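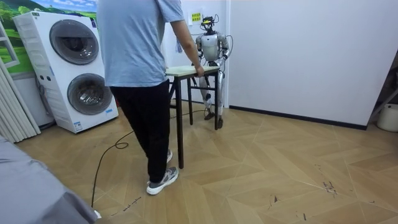 Finding a place for the green side table

Blog > Rooms > Furniture

Posted 9 Dec 2024 by the author of Small Rooms, Plain Walls

I have been moving the narrow side table again. It has a pale mint-green top and four thin dark brown legs with crossbars near the bottom. It is tall for a side table, and most of the trouble I have had with it comes from that.

I bought it in November from Fledell, a secondhand shop in Melness. The tag said 3000 and the man at the counter would not move on the price. I paid it. I had been looking for something narrow since the old desk went, and everything else in the shop was either a coffee table or big enough to eat dinner on.

The first place I tried was beside the couch. The top came up higher than the arm, so I had to reach up for a cup and I kept knocking it with my elbow. That lasted 7 days. Then I had it by the window, where it blocked the bottom of the curtain.

Now it is out in the middle of the room on the wood floor. I did not plan on that. I had pulled it out to sweep behind it and found I liked having something to stand at. I can rest a hand on the corner, sort the mail, or write a list without sitting down. You can walk past it on both sides, and the open legs mean the floor under it is easy to sweep.

A few notes if you are looking at a table like this:

Measure the arm of your couch before you go. I did not.

Put felt pads under the legs. I used a pack from Climis and they have stayed on so far. Two of the legs needed a second pad to stop a wobble.

Wipe the top with a damp cloth and nothing stronger. I tried a little Insaurralde polish on the underside first and it left a dull patch, so I put the can away.

The back wall is still plain white. I have gone back and forth on a shelf there. A shelf would hold the things that end up on the table, but then I would have to drill, and I would miss the blank wall. I will leave it until spring and see if I still want one. The table stays where it is for now.

Last updated: two weeks after posting, to add the part about the felt pads.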